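Motgate, November 2019

The facilities engineer at Motgate looks after hot water and drainage for a student residence operated by Trellon. We met to discuss water hardness, a subject the engineer considers badly covered in most building manuals. "People treat scale as a cleaning matter," the engineer said. "It is a heat transfer matter."

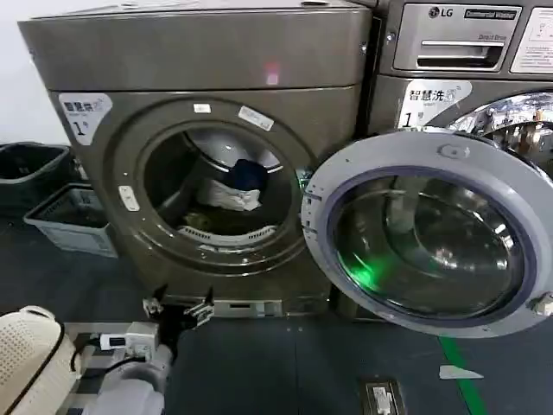
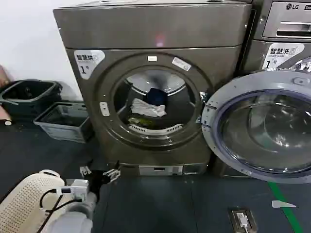
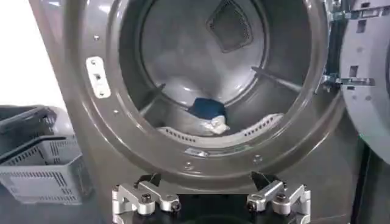
*Front-loading laundry machines with round door openings.*

The residence draws from the Park borehole, where calcium levels climb through the summer. The highest reading in the current log was taken in July. Until then the softener had been regenerating on a fixed timer, every 5 days regardless of demand.

"A timer is fine for a house," the engineer said. "With 40 rooms the load swings too much. You exhaust the resin during exam week and then waste salt over the break."

The replacement controller, an Ultosano unit, regenerates by metered volume. The engineer set the reserve by hand after comparing three weeks of meter readings with hardness tests at the outlet. The meter stood at 1,039 cubic meters on the day of our conversation.

Asked whether softened water should go to every outlet, the engineer was firm. Kitchen cold taps stay on the hard supply. So does irrigation. The heaters, showers and laundry are on the soft side, with a bypass valve and a sample point downstream of it.

"The sample point gets left off drawings," the engineer said. "Then you are testing at a sink, through old pipe, and you don't know what you measured."

Detergent came up only briefly. Dosing instructions are usually printed by hardness band, and a building that changes its water should change its dose. The engineer has posted a revised chart in the corridor – with mixed results. Overdosing in soft water leaves foam, lengthens rinsing and sends more surfactant to the drain.

On descaling the water heaters, the engineer prefers citric acid at low concentration, circulated warm, with the relief valve checked afterward. Stronger acids work faster, but the engineer does not like them near older brazed joints.

The next job is the return loop, where two balancing valves are stuck. "They were set once and painted over," the engineer said. "I have ordered replacements with position indicators."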